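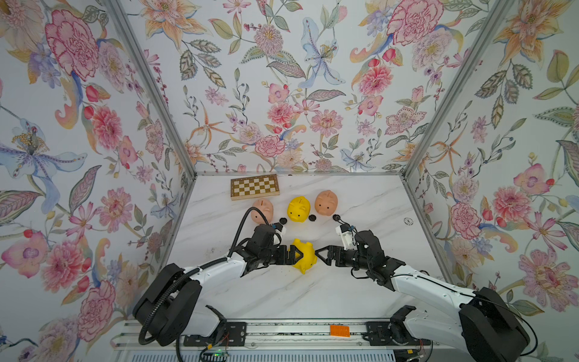
The purpose of this project was to collect a set of human-guided examples for a two-arm manipulation policy and to measure how the variety of those examples affects what the policy learns. Most public recordings of two-arm work use rigid, boxy items that one hand could manage alone. We wanted an object that gives both arms something to do, and settled on piggy banks with a small round plug. A piggy bank held on its side between the two grippers has few flat areas to press on, and the snout, ears and legs limit where the fingers can go. The floral wallpaper on the three walls is one of the backgrounds in the set, chosen for its dense pattern.

2. Collection procedure

Each episode was driven by one operator using the Vandari leader arms. The two follower arms copied the joint positions, and the recorder stored joint angles, gripper openings and the video streams on a common clock. Kiprono Kashindye and Jarosław Makowska shared the operating, changing places every 15 episodes. Fatigue showed up in the logs as longer pauses before the first grasp, so the length of a turn was fixed early and kept.

An episode began with both arms in the home pose and ended when the operator pressed the foot switch. Starting positions of the objects were changed by hand between episodes. Other household items were left on the table in part of the set so that the policy would have to pick out the target from among them.

The final set holds 3,666 episodes. Collection ran through January and closed on 12 March 2022.

3. Labeling

Every episode received one task sentence and one outcome label. Failed grasps were kept when the operator recovered within the same episode, and marked as such. Episodes with dropped video or a clock offset above the limit were removed by the Korkness checker script before training.

The first version of the label sheet had 11 outcome codes. The two of us disagreed too often on the middle ones, and the sheet was cut to 3: complete, recovered, failed. Earlier episodes were relabeled from video.

4. Known problems

The main difficulty was squeeze force. The leader arms give no force feedback, so the operator judges pressure from motor current on the screen and from the way the object shifts. The two operators settled on different habits. Kashindye closes both grippers together; Makowska sets the left one first and brings the right one in. Both styles are in the set, and the operator field allows them to be separated.

Wrist camera cables also need checking at each operator change. A cable that pulls tight at full wrist rotation moves the housing slightly, and the calibration must then be repeated. The steps are listed in Appendix B.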